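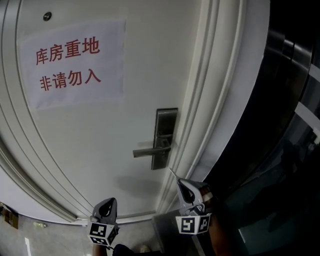 So I finally got myself over to the Hamada lab in Wendville for their winter open day, and I came home with a full notebook and very cold feet (the parking lot is a long way from the entrance, wear real boots).

I'd signed up for the software track. Béla Csizmadia runs the perception side and he talks fast! His group is working on doors. Just doors, for going on two years now. You give the planner a door it has never met, and it has to find the handle, guess which way it turns, and decide whether to push or pull. They call the planner Kulten and the labeling tool Pundwood, and I mixed the two up all afternoon.

The training set stands at 1422 door clips, and 1264 of those make it through the filter. The rest get tossed when the pose track jumps, mostly on shiny walls and glass, where reflections pull the feature matcher all over the place. Béla scrubbed through one of the bad ones for us and you could see the trajectory hop sideways, then hop back. Ouch.

What I liked best was the lens talk. With a fisheye, a straight door edge comes out as a big curve, and I had assumed they flatten everything first. Nope! They feed the curved picture straight to the network and only undistort for the marker cubes, where the corners have to be good. Somebody in the back argued that this wastes resolution in the middle and the two of them went at it for a while, very politely.

Lever handles are in decent shape, he said. Round knobs are still a mess. There's also a rule layer that reads signs, so that a door marked 非请勿入 (no entry without invitation) gets a "stop and ask" instead of a grasp plan. I asked if it handles handwriting and got a laugh and a "maybe by July."

We each got a turn at Pundwood too. You drag a slider to where the fingers should close and hit save. I did four clips and disagreed with myself on two of them.

Lunch was soup, pretty good. The slides went up on the lab page on 2019-01-04, and the planner code is supposed to follow once they clean up the config files.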